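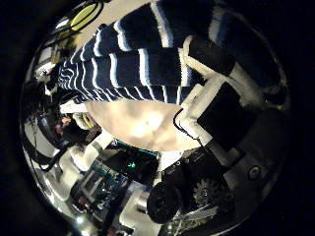

Wrist-camera view at Duvudard's open day: a black finger pad against the edge of a striped knit.

The sweater had been on the table for a while before I worked out why everyone was staring at it. Then Rajeshwari Pai tapped a key, the arm came down, and a woman beside me said "oh, go on" under her breath, the way you talk to a toddler near a stair.

I had driven out to Tustdale for the Duvudard open day expecting welding arms and safety cages. The crowd had gathered at the far end of the shop instead, where a small team is teaching a gripper called Deng to handle clothes. I stayed there most of the afternoon and missed the pallet demo completely.

Cloth is hard. A box is the same box every time you reach for it, but a knit stretches, bunches up and slides over itself, and the part you wanted to grab may be under the part you didn't. Pai, who runs the project, has been at it for 3 years and still sounds delighted by how stubborn the stuff is. "You pull one corner and the other corner has an opinion," she told us.

What won me over was the screen next to the arm. It shows the view from the little camera on the wrist, a round fisheye picture where straight lines bend and broad navy and white stripes spread out like a fan. You see the white fingers with their black rubber pads come in from the side, and you find yourself leaning with them! A boy in front of me was practically horizontal.

We use our fingertips for this job without a thought. Deng has to find an edge first. Pai's software looks for the border where fabric stops and tabletop starts, and the warm light over the table is set to make that line easy to pick out. Stripes help in some ways and hurt in others (a stripe can look a lot like an edge), so the team keeps plenty of them in the practice pile.

The pile holds 63 garments, most of them from a thrift store down the road. The arm has logged 2,000 grasps on them so far. Edvin Blomqvist, who built the finger pads, let us pass a spare around. It was softer than I expected, with a little drag to it, like a new eraser. His 27th version, he said, and he is already unhappy with it.

On the first try I watched, the fingers closed and came up with nothing. On the next they took a pinch of hem and lifted, and the whole back row clapped. Pai clapped too.

Duvudard hopes to place a trial unit with Prundotia, a laundry firm that sorts hotel linen, but she wouldn't be pushed on when. Sheets are next, and she says they're worse than sweaters.

The shop opens its doors again next July. Wear something stripy and they may ask to borrow it.

We use cookies to remember your settings and count visits to our pages. Accept all | Manage choices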